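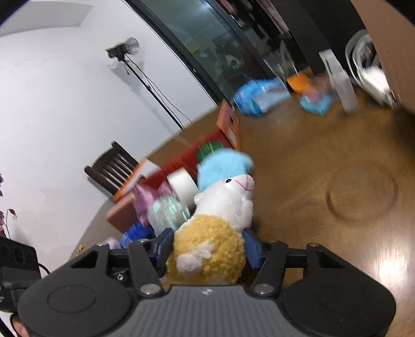

Figure 7.1 Plush animal in mustard-yellow fleece, on a wood-grain table

Chapter 7
The Notebook Problem

After studying this chapter, you should be able to:
Tell apart a capture notebook, a reference notebook, and a notebook bought because the cover was nice
Estimate how long a given notebook will last you
Set up an index that takes less time to keep than it saves
Retire a notebook without guilt

Key terms: capture, reference, index, carryover, first-page freeze, dead stock

Chapter 6 dealt with calendars, which have the great advantage of already knowing what goes on each page. A blank notebook knows nothing. It will accept a grocery list, a plan for a small business, or one sentence about the weather followed by 154 pages of silence, and it will cost the same in every case.

Most people who own one notebook own several. In a survey of adult evening students in Hullemville, 274 people were asked to go home and collect every notebook in the house. They came back with 877. The students were then asked how many of these they had written in during the past month, and the discussion became noticeably quieter. Notebooks with writing on the first few pages and none after that made up the largest pile. We will call these dead stock, a term borrowed from retail, where it describes goods that sit on a shelf until someone is embarrassed enough to mark them down.

Dead stock has two main causes. The first is first-page freeze, in which the owner decides that the opening page deserves something better than a dentist's phone number and waits for a worthy thought to arrive. The worthy thought is often late. The second cause is mixed purpose. A notebook that holds meeting notes, gift ideas, and the measurements of a window will be useful exactly once, on the day you happen to open it to the right page.

7.1 Capture and Reference

A capture notebook is for things you need to get out of your head quickly. It should be small, cheap, and close by. Neat handwriting is optional, and so are full sentences. You should be able to spill coffee on it and feel only a mild regret about the coffee.

A reference notebook is for things you intend to find again: paint colors, account procedures, the recipe that worked. It gets page numbers and an index, and it stays in one place. Its owner is allowed to use a ruler.

The trouble starts when one book is asked to do both jobs. Consider the Thibodeaux Classic, a hardcover notebook with 155 numbered pages, a ribbon, and a pocket in the back for receipts you will never look at again. Used for reference at one page a week, it will last nearly three years. Used for capture by a busy person, it may be full before the ribbon has frayed. Neither owner has done anything wrong, but the second one is spending a lot of money on phone messages.

Before buying, then, divide the number of pages by the number you expect to fill in a week. If you already own a notebook like the one you are holding in the store, use your real rate from that one. Readers whose real rate is zero may skip ahead to Section 7.4, "Giving Notebooks Away."

Warm-Up Activity

Gather your own notebooks on a table. Sort them into capture, reference, and dead stock. Choose one from the dead stock pile, open it to the first blank page, and write down tomorrow's errands in your worst handwriting. Bring it to class. You will need it for Section 7.2, where we build an index, and it will need the practice.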